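May, a bit after ten at night, tea gone cold

So I caved and ordered the boots. I know, I know. I wrote a whole page in here last month about how the old brown pair had one more year in them, and then it rained for most of the week and my left sock told me otherwise. The new ones are the Nitach ankle boots in dark tan, the ones with the elastic sides and the little pull tab at the back, and they were $221 with the spring code. I've never paid that much for anything I wear on my feet! I kept the tab open for two evenings and then bought them while the pasta was boiling.

They came this morning and they're gorgeous. Stiff as a board, but gorgeous. I wore them around the kitchen with thick socks and then out to the mailbox and back, and my heels are already complaining. The toe is rounder than it looked online (I like that better) and the heel is low enough that I can walk down the hill to the bus without doing that silly sideways shuffle.

Then of course I had to drag everything else out of the closet to see what they go with. The green corduroy skirt, yes, very much yes. The gray wool trousers, no, they bunch up on top and make me look like I'm about to wade into something. My Derkach field jacket, the waxed one from the outlet, goes with them so well that I stood in front of the mirror for far too long. It needs rewaxing on the shoulders though, and one of the pocket snaps has given up.

I've been thinking about color a lot. My whole closet is black, brown and moss, and what makes it look like I've tried is one loud edge somewhere. A bright cuff, a contrast collar, piping on a pocket. I want more of that this year and fewer scarves. 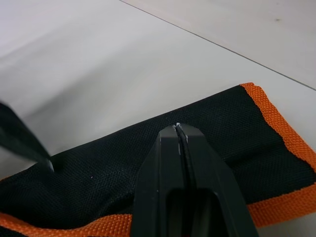 Black canvas with orange binding, my favorite combination right now.

I'd love a vest done that way, quilted or plain, I don't mind. Feria had one in their window, navy with a rust trim all the way around, and I went in just to touch it and came out again fast because the tag said $322. For a vest! It doesn't even have sleeves! The lining was pretty, a tiny check, but the armholes gaped on me and I was almost relieved.

What I might do is get the plain one from Zerness, which is $100 even, and sew the trim on myself. I've got the machine and I did bind that picnic blanket, though the corners came out lumpy and I swore at it a good deal. I'd have to practice on scraps first. Orange on black might be too much next to my face, so maybe mustard, or that brick red I keep going back to.

No more shopping until the fair, anyway. I sold 17 things from the spare room and that paid for some of the boots, and the rest has to come out of lunches. Soup, then.

Must remember: leather conditioner, blister bandages, black thread. And take the gray trousers to be hemmed, they've been on that chair since winter.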